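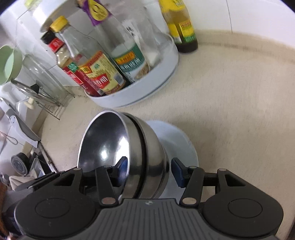
台所カウンター片付けメモ データカード(Plillmont版)

概要
台所のカウンターまわり、食器の片付けの記録。ボウル、皿、鍋蓋、調味料の回転トレーなど。全部で1,518件、うち408件が調味料まわり。残りは食器と水切りかご。急ぎで書いてるので抜けあり、あとで直す。

フォルダ構成
bowls … ボウル類。ステンレスの重ねたもの、陶器
plates … 皿。白の丸皿が多め
rack … 金属ワイヤーの水切りかごと、そこに立てたもの
tray … 回転トレーと上の調味料
misc … どこにも入らないもの
labels.csv … 品名と置き場所の一覧
notes.txt … 作業メモ(Fragkouの分はまだ空)

品名の付け方
・重なったボウルは1件で数える。外せた時点で2件に分ける。途中の扱いは「重ね」
・ボウルが横倒しでも品名は同じ。向きの列に「横」と入れる
・皿がボウルの下に隠れてるときは「一部のみ」。省略しない
・鍋の蓋は鍋と別扱い。ガラス蓋はglass_lid
・瓶はキャップの色まで書く。中身は読めるラベルがあるときだけ
・中国語ラベルの瓶や箱は、読めた字だけそのまま写す。訳は任意
・醤油の小瓶はsoy_small。油の瓶はトレーの外にあることが多いのでoil_wallで

置き場所の列
トレー上、トレー横、壁ぎわ、かご、カウンター手前、の5つ。迷ったら手前。壁ぎわの油をトレー上にしてた行が10件あった、修正ずみ。

片付けの順番(この版の決まり)
まずボウル。重ねたまま縁を挟んで起こす。その次に下の皿。皿を先に抜こうとするとボウルが転がるので禁止。かごの蓋は最後でいい。調味料は、箱を立て直してからトレーを回す。箱が寄りかかったまま回すと隣の瓶に当たる。カウンターの拭き取りは全部どけてから。うすい汚れは「しみ」、奥の濃い筋は「筋」で分けて書く。

品質
二重チェックずみは95パーセント。残りは暗い色の瓶が中心で、ラベルの向きが悪くて品名が決まらないやつ。空欄のままにしてある、推測で埋めないこと。
ステンレスは映り込みで内側と外側を取り違えやすい。内側が暗く映って、外側がつや消しっぽく見える行はとくに確認。縁と縁の境目を見るとだいたいわかる。

既知の問題
・陶器の小鉢の色が「薄緑」と「黄緑」で揺れてる。薄緑に統一したい
・ガラス瓶とガラス容器の区別があいまい。口が細いのが瓶、というゆるい基準
・Tramomby版とは置き場所の列名が違う。混ぜるときは変換表を使うこと、そのままま結合しない
・miscが多すぎ。小さいつまみとか、何の部品か不明のもの

使い方
labels.csvを開いて品名で絞るだけ。文字コードはUTF-8。表計算ソフトで開くと中国語が化けることがあるので、読み込み時に指定。Brovoの集計シートにはそのまま貼れる。

更新
9月 調味料の行を追加、皿の「一部のみ」を見直し
次 かごの中の並び順、miscの整理。いつになるかは未定

利用条件
台所の整理や品名付けの練習用なら自由。再配布するときはこのカードも一緒に入れて下さい。間違いをみつけたらnotes.txtの末尾に行番号つきで追記をお願いしす。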